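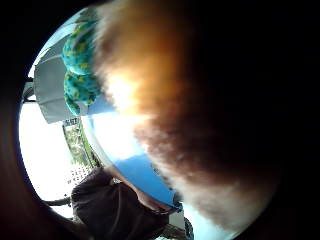
**Figure 4.** Turquoise object with yellow-green speckling beside a pale fabric panel, partly covered by a fingertip at close range. Foliage and a small sign are visible farther back.

### 3.2 Occlusion and color naming of small display goods

The second task examined how well buyers name the color and surface of small goods when part of the item is covered by a hand. Stall displays are a common setting for this problem. Goods are picked up, turned and put back under mixed light, and the hand that holds an item also hides some of it. Earlier work by our group used flat color cards, which have no relief and cast no shadow on themselves. Items with lobes or folds behave differently, and the Pudari card set gave us no means of testing them.

Figure 4 illustrates the type of view at issue. The object has two rounded lobes, the upper one larger and brighter, the lower one partly in shadow. Its surface looks knobbly or fuzzy, and the material cannot be settled from this view alone. The right side is overlapped by the edge of the finger, where light passing through the skin gives a band of bright orange and amber. The white area below the fabric holds almost no detail, and the lettering on the sign is only partly legible (the characters resemble "SLST"). We did not use sign text as a cue in any part of the analysis.

Raters worked through 400 views in August, in two sittings, and gave one color word and one surface word for each. Views in which the two coders, Gisler and Vaněk, disagreed on the extent of cover were set aside before scoring, leaving 376. Of these, 297 received the same color word from a majority of raters. Agreement on surface words was lower and depended strongly on the wording of the answer sheet — "fuzzy" and "knobbly" were often given for the same item.

Two sources of error deserve mention. First, warm light at the edge of a finger lies directly against the color being judged, and raters tended to shift blue-green items toward plain blue when the two met. Second, a shaded lobe was sometimes named as a separate color. The Hiltato scoring rules treat such answers as wrong, while the older Paulík rules accept them if the brighter lobe is also named. We report scores under both sets of rules in Section 3.3 and use the Hiltato scores for all comparisons between displays.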